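Varby Bin Cell: equipment page
Hire code 1461. Supplied by Plukex, set up and serviced from the Imau workshop. 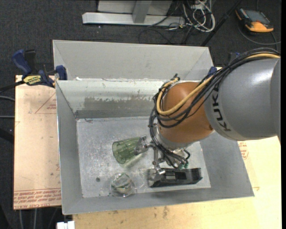
Varby bin cell with KUKA arm and linkage gripper, working among glassware and a black plastic part.

The Varby is a single-arm picking cell for mixed small goods. It is hired out as a kit: arm, gripper, open metal bin, back panel, boards, clamps and cabling. The customer provides a level floor, a mains supply and a compressed air line. Setting up takes two people one working day if the floor has been cleared beforehand.

What the cell is used for

Most customers run it on awkward items, such as glass tumblers, moulded plastic housings and other things with shiny or see-through surfaces. It can also be used for plain cartons, though there are cheaper cells for that. Items should fit inside the bin with room for a finger to come down beside them. Anything that rests against the sloping walls will be harder to reach than the same item on the floor of the bin.

Setting up the bin

The bin sits on boards, never straight on carpet. Lay the boards first and check that they do not rock. Offcuts of acrylic sheet with the protective covering left on are fine for this, and we supply both sizes with the kit. Put the bin down with the tall panel at the back, then fit a bar clamp at each rear corner. The jaw pads should sit flat against the metal. Hand tight is enough. Overtightening bends the lip and the bin will then creep during a long run.

Check the clamps at the start of each shift and again after any collision stop. If the bin has moved by more than 2 mm, the bin position must be taught again from the controller. Pushing it back by eye is a common cause of fingers touching the floor.

Cables and hose

The cable bundle and the hose run over the top of the arm and down to the wrist. They need enough slack to let the wrist turn fully both ways, and no more than that. Before the first run, jog the wrist slowly to each end of its travel and watch the loop. It must not catch on the back panel or drag across the rim of the bin.

Look at the connectors near the wrist once a week. Push each one home and check the lead behind it for flattening. A lead that has been pinched is replaced whole; we do not accept taped repairs on returned kits. Floor cables should be kept on the far side of the bin or along the outside of the boards, well away from where the operator stands.

Gripper care

Wipe the fingertips with a dry cloth every 100 hours, or sooner if you handle anything dusty. The tips are metal and will mark soft plastics if the closing force is set too high. Start glass on the lowest setting and go up one step at a time.

The linkage pins take one small drop of light oil per month. Wipe off the excess before running, as oil on the tips will let glass slip. If a finger feels loose when moved by hand with the power off, stop using the gripper and ring the workshop. Replacement pins are sold in sets of 4.

Bin wear

Scratches and dull patches on the floor of the bin are normal and do not affect picking. Flaking paint on the inner back wall should be brushed off and swept out before it gets into the goods. Repainting is optional and is charged as extra work. Chips of glass must be vacuumed out, with the arm parked and the drive power off. Do not reach in with bare hands.

Handheld controller

Keep the controller where the operator can pick it up without leaning over the bin. A hook is available to order. The cable should lie flat and clear of the walkway. The enabling switch is tested before every hire and should be tested by the customer each morning.

Known fault: wrist cable warning

Kits sent out before November may show a wrist cable warning after a long run. Teresa Bragança traced this to a clip on the upper arm that had been fitted too far forward. The remedy is to slacken the clip, move it back one hole and tighten it again. Mnguni, the first site to report it, has had no further warnings. A modified clip is sent free on request.

Hire and service

The minimum hire is four weeks. A service visit is included in any hire longer than that. Customers who have not used this arm before should book the half-day handover with Gonçalo Guerreiro when they place the order. Spare fingertips, boards and clamps are kept in stock. Hoses are cut to order, so please give the hire code and the length you need.

Page last revised Feb 17, 2025.

We use cookies to remember your basket and to count visits to this site. By continuing to browse you agree to our use of cookies. Accept | Manage settings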